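Zonia Field, Birkberg: Preseason Safety Checklist
Baseball diamond, dugouts and bleachers
Inspected Jan 8, 2025 by Emiliano Carretero
Copy to: Khairul Tuhumury, grounds

Backstop and fencing
Backstop netting, no holes or frayed cord: PASS
Netting anchors tight: FAIL. Anchor 9, third base side, turns by hand. Replace before anyone throws in the cage lane.
Outfield fence ties: PASS
Fence cap, full length: FAIL. Split at the gate in left. Tape is not a repair; order a new section.
Gate latches: PASS. Right field gate is stiff but closes.

Infield
Bases seat fully in anchors: FAIL. Second base rocks. Dirt packed in the sleeve, clean out and recheck.
Home plate flush with dirt: PASS
Mound, no exposed edges: PASS. Clay is low at the landing spot. Fill before first practice.
Lip between grass and dirt: Needs work on the first base side. Bad hops last fall were reported there.

Dugouts
Rail padding: FAIL, home side. Foam showing at the steps.
Bench bolts: PASS. Tightened 4 on the visitor side.
First aid kit: Restock cold packs. Everything else in date.
Roof, no loose panels: PASS

Bleachers
183 seats, all planks walked: PASS
Handrails: PASS
Rust at footings: Watch. No change from last January.

Batting cage
Frame and cables: PASS
L-screen: FAIL. Net torn at the corner. Out of use until replaced, tag is on it.
Helmets: 20 checked. Two with cracked ear flaps, pulled and cut up.

Parts and returns
The replacement anchor and base sleeve come from Asamoah, and the wrong-size base plugs go back to Molluretti. Reuse a small cardboard box for the plugs if the corrugated is still sound. Worn edges are fine, but a torn flap at the front needs taping. The white shipping label goes on the top face, pressed down flat with the hands. Khairul to log the return and initial this sheet. 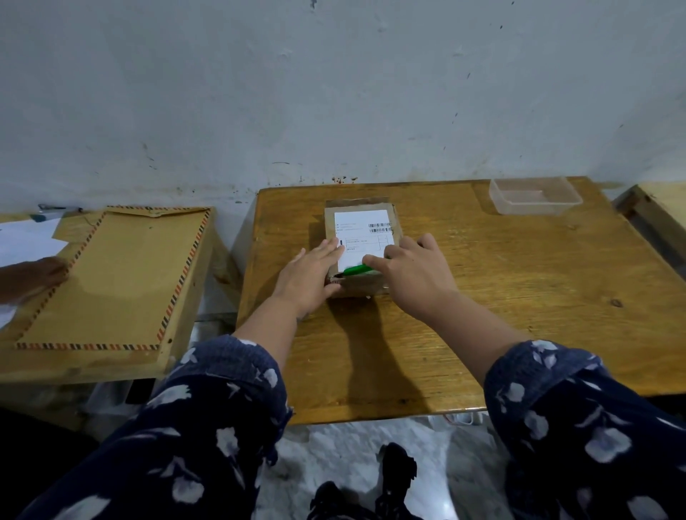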